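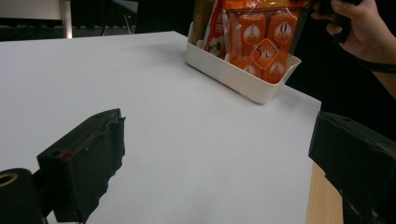 Tegan Rewi wants to know why I keep testing fingers with bagged snacks when everybody else uses blocks and cans. She left the comment under my last post, and she also asked whether foam pads are worth the bother at all, given that silicone ones last longer and clean up with a wipe.

Good questions, both of them, and I started typing a reply that got so long I've moved it up here.

Bags first. A block tells you almost nothing about a finger pad. Any pad will hold a block! A bag of small wrapped packs shifts while you close on it, the outer film slides over whatever is inside, and the part you thought you had hold of turns out to be air and a crimped seam. Stand a few packages up in a tray so they lean on each other and it gets harder again, as you have to get a finger down between two things that would both rather stay touching. I love this stuff. I could do it all afternoon, and some afternoons I do.

I've been going back and forth between two sets of fingers for the hand-held gripper. One is the Clevau set, chunky blocks with black pads on the inner faces. The other is the Sketex set, which is slimmer, with a molded silicone skin and a bit of curve toward the tip. Same handle, same camera, same trays. I log a pick as good if the item leaves the tray, crosses the table and goes down where I meant it to, without me squeezing a second time.

So far I have 766 picks written down. Njål Grønli is going to tell me that's too few for the small differences, and he's right, so I'll stick to the big ones.

On upright packages with a stiff top seal, the Sketex fingers are lovely. You come in from above, pinch the seal, lift. The narrow tip gets into gaps the Clevau blocks can't enter without shoving the neighbors over. If all I ever picked was single packets in a row, I'd stop here and order more.

On anything big and lumpy in clear film, I go the other way. Silicone grabs the film well, almost too well, and then the film travels and the packs inside stay where they were. With the wide pads I'm holding the contents through the wrapping. Much calmer lift, and the bag doesn't swing so much on the way across. Rajeshwari Naidu tried both without my telling her which I preferred and picked the wide ones for bags inside of a few tries, which pleased me no end.

About the wear, Tegan, you have me there. The padding gets rough and then it starts to tear, mostly along the lower edge where it scrapes the rim of the tray on the way in. I've tried trimming the ragged bits with scissors (looks better, grips the same). I've tried coming in at a steeper angle, and that does help, but then my wrist gets in the way of the camera and the view is mostly sleeve. My current plan is to glue the next pads a little higher, so the block takes the knock and the pad doesn't.

The camera is the other thing I've been fiddling with. I had it on the wide setting for the first 14 sessions, mainly so both fingers would stay in view with the jaws fully open. The price is that items at the far side of the table look small, and anything tall loses its top when I get close. Ashwin Chacko suggested tipping the mount 2 degrees toward the fingertips. I was sure that couldn't matter. It matters! I can see the pads meet now, and I've stopped closing early on tall packages.

A few notes I'd want if I were setting this up from scratch:

Set the brightness by hand. A white tabletop pushes auto exposure down and black fingers turn into two dark lumps with no edges.

Check the finger screws before every session. Mine work loose on one side first, and the pads then meet crooked.

Use a tray with low walls to begin with. I started with a deep one and learned a lot about hitting walls.

Let somebody else set the tray up. I put things where I know I can reach them, without meaning to.

Still to come is the Kustus controller, which Nathalie Simard has lent me and which has a proper force limit on it. I've only had it powered up long enough to find the menu and set the limit to 900, in whatever units the menu thinks in (the manual gives two different answers). If it can stop me crushing the soft packets I'll be very happy, and I'll redo the silicone picks with it before I say anything final about those fingers.

Tegan, if you still have those spare silicone pads in the wider size, I would like to borrow a pair. I'll pay the postage both ways.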